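## 4장. 적용 범위 판정 및 부품 분류 작업 설정

본 장은 Plosutari 양팔 작업대를 가정 또는 소규모 작업장의 반복 작업에 투입하려는 운영 책임자를 대상으로 한다. 3장의 기구 설치와 전원 점검을 마친 뒤 본 장의 절차를 시작하여야 한다. 설치 점검표에 서명이 없는 작업대에서는 4.3절 이후의 절차를 수행할 수 없다.

### 4.1 현재 맡길 수 있는 작업과 맡길 수 없는 작업

양팔 작업대를 도입한 기관에서 가장 자주 접수되는 문의는 기계가 사람의 잔일을 어디까지 대신할 수 있는가 하는 것이다. 본 설명서는 작업을 세 등급으로 구분하며, 운영 책임자는 등급을 정하지 않은 작업을 등록하여서는 안 된다.

| 등급 | 작업의 성격 | 해당 작업 | 운영 조건 |
|---|---|---|---|
| A | 형상이 일정한 단단한 물체를 옮기는 작업 | 스위치류 분류, 트레이 간 이송 | 감독자 1인이 같은 공간에 상주 |
| B | 위치와 방향이 자주 바뀌는 물체를 다루는 작업 | 식기 정리, 공구 제자리 놓기 | 감독자가 정지 버튼에 손이 닿는 거리에 위치 |
| C | 형태가 변하거나 힘 조절이 필요한 작업 | 빨래 개기, 전선 결선, 유리 닦기 | 시험 운전만 허용 |

A등급 작업이라 하더라도 숙련된 작업자와 같은 속도를 기대하여서는 안 된다. Clondis 조립실의 인수 시험에서는 스위치 이송을 200회 실시하였고, 그중 18회에서 감독자의 개입이 필요하였다. 개입의 대부분은 부품이 옆으로 누운 상태에서 파지 방향을 잘못 잡은 경우였다. 이 결과는 해당 조립실의 조명과 부품 조건에서 얻은 것이므로 다른 현장의 성능을 보증하지 않는다.

가정 내 작업은 현재 대부분 B등급 또는 C등급에 속한다. 접시 한 장을 건조대에서 선반으로 옮기는 일은 사람에게는 단순하지만, 접시의 겹침과 물기, 선반의 높이가 매번 달라진다. 따라서 가정용으로 등록하는 작업은 A등급 분류 작업의 인수 시험을 통과한 작업대에서만 시작한다.

> **참고** 등급 판정에 이견이 있을 때에는 더 엄격한 등급을 적용한다. 판정 변경은 운영 책임자의 서면 승인을 받아야 한다.

### 4.2 작업면 준비

1. 작업면에서 해당 작업에 쓰이지 않는 물품을 모두 치운다.
2. 투입용 트레이와 회수용 트레이를 양팔의 도달 범위 안에 놓는다. 두 트레이는 색으로 구별할 수 있어야 한다.
3. 대상 부품을 작업면 중앙부에 세워서 놓는다. 부품 사이에는 그리퍼의 손가락이 들어갈 간격을 둔다.
4. 케이블이 부품이나 트레이 위를 지나지 않는지 확인한다. 여유분은 이송 경로 밖으로 옮긴다.
5. 조명을 켜고 화면상에서 부품의 윗면이 번들거리지 않는지 확인한다. 반사가 심하면 조명의 각도를 조정한다.
6. 작업면 준비가 끝나면 조작반에서 「준비 확인」을 선택한다.

분류 작업에서는 한쪽 팔이 부품을 트레이로 옮기는 동안 다른 쪽 팔이 다음 부품 부근에서 대기할 수 있다. 두 팔의 동작 구역이 겹치는 중앙부에서는 대기 중인 팔의 높이를 이송 중인 팔과 다르게 설정한다.
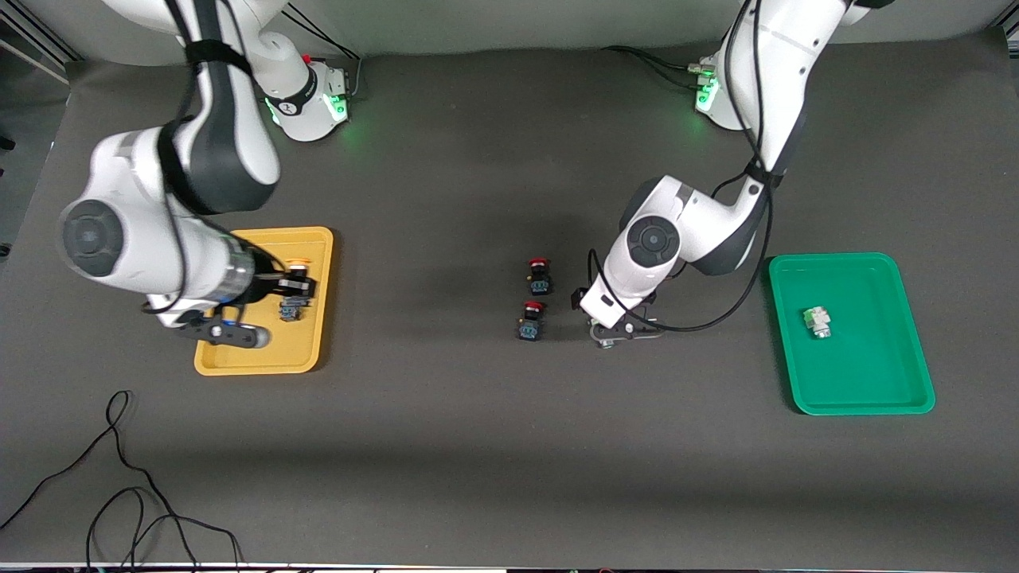 *그림 4-1. 누름 버튼 스위치 분류 작업. 왼쪽이 노란색 트레이, 오른쪽이 녹색 트레이이다.*

트레이의 위치는 작업 등록 시에 저장된다. 저장 후 트레이를 옮긴 경우에는 4.3절의 3단계부터 다시 수행한다. 트레이가 약간 돌아간 정도는 작업대가 스스로 보정하나, 테두리의 일부가 인식 범위를 벗어난 경우에는 보정되지 않는다.

> **주의** 전원이 켜진 상태에서 손을 뻗어 트레이를 바로잡지 않는다. 반드시 정지 버튼을 누르고 양팔이 멈춘 것을 확인한 후 접근한다.

### 4.3 분류 작업의 등록

1. 조작반의 작업 목록에서 「신규」를 선택하고 작업 번호를 입력한다. 시험용 분류 작업에는 번호 1136을 사용한다.
2. 등급 항목에서 「A」를 선택한다. B등급과 C등급을 선택하면 감독자 확인 창이 추가로 표시된다.
3. 투입용 트레이와 회수용 트레이를 차례로 지정한다. 화면에 표시된 윤곽선이 트레이의 테두리와 일치하는지 확인한다.
4. 대상 부품을 지정한다. 캡의 색과 몸체의 형상이 다른 부품은 별도의 품목으로 등록한다.
5. 속도를 정격의 40 퍼센트로 설정한다. 인수 시험이 끝날 때까지 이 값을 올리지 않는다.
6. 파지력을 「낮음」으로 설정하고 부품 한 개를 시험 이송한다. 부품이 미끄러지면 한 단계씩 올린다.
7. 캡이 눌리거나 단자부에 손가락이 닿는지 관찰한다. 접촉이 있으면 파지 높이를 수정한 뒤 6단계를 반복한다.
8. 이상이 없으면 「등록」을 선택하고 작업 기록지에 담당자 이름을 기재한다.

> **경고** 스위치에 전선이 연결된 상태로 분류 작업을 실시하지 않는다. 통전 중인 부품은 어떠한 등급에서도 대상이 될 수 없다.

### 4.4 감독자의 개입

감독자는 다음의 경우 즉시 작업을 정지한다.

- 그리퍼가 부품을 잡은 채 동작을 멈추고 다음 위치로 이동하지 않는 경우
- 부품이 트레이의 테두리에 걸치거나 작업면 밖으로 향하는 경우
- 두 팔의 손목부가 서로 가까워지는데도 감속하지 않는 경우
- 케이블이 당겨지거나 관절부에 끼이는 경우

정지 후의 복귀 순서는 다음과 같다.

1. 정지 버튼을 누른 상태를 유지하고 양팔의 정지를 확인한다.
2. 잡혀 있는 부품은 한 손으로 받친 뒤 조작반에서 「손가락 열기」를 선택한다.
3. 부품을 원래의 위치에 세워 놓는다. 트레이에 이미 들어간 부품은 꺼내지 않는다.
4. 작업자의 손과 소매가 작업면 밖에 있는지 확인하고 정지를 해제한다.
5. 개입 시각과 원인을 기록지에 적는다.

원인을 알 수 없는 개입은 「미상」으로 기록한다. 추정한 원인을 확인된 사실처럼 기재하여서는 안 된다. 같은 원인의 개입이 연속하여 세 번 발생하면 작업을 중단하고 4.2절의 준비 상태를 다시 점검한다.

### 4.5 다음 등급으로의 전환

A등급 작업을 안정적으로 수행한 작업대라도 B등급으로 자동 전환되지 않는다. 전환을 신청하는 기관은 인수 시험 기록과 개입 기록을 제출하여야 하며, 가정용 작업을 신청하는 경우에는 어린이와 반려동물의 출입을 차단하는 방법을 함께 기재한다.

Leblanc 시범 주방에서는 식기 정리를 B등급으로 운영하고 있다. 대상은 플라스틱 컵과 접시로 한정되며, 칼과 유리그릇은 사람이 정리한다. 빨래 개기는 같은 장소에서 시험되었으나 천의 모서리를 찾는 단계에서 감독자의 도움이 계속 필요하여 C등급에 남아 있다. 해당 등급은 다음 개정 시 다시 검토한다.

> **참고** 감독 시간이 사람의 직접 작업 시간보다 길게 기록되는 작업은 자동화 대상으로 등록할 수는 있으나, 인력 절감 실적에는 포함하지 않는다.

### 4.6 문의 및 개정 사항

등급 판정에 관한 문의는 Hollska 기술지원실의 Ginette Poulain에게, 조작반 설정에 관한 문의는 같은 부서의 Hugo Ferrand에게 서면으로 제출한다. 문의서에는 작업 번호, 등급, 설정 속도 및 최근의 개입 기록을 첨부한다.

본 장은 2024년 2월에 개정되었다. 이전 판의 4.3절에 있던 「고속 시험」 항목은 삭제되었으며, 해당 항목으로 등록된 작업은 본 절차에 따라 다시 등록하여야 한다.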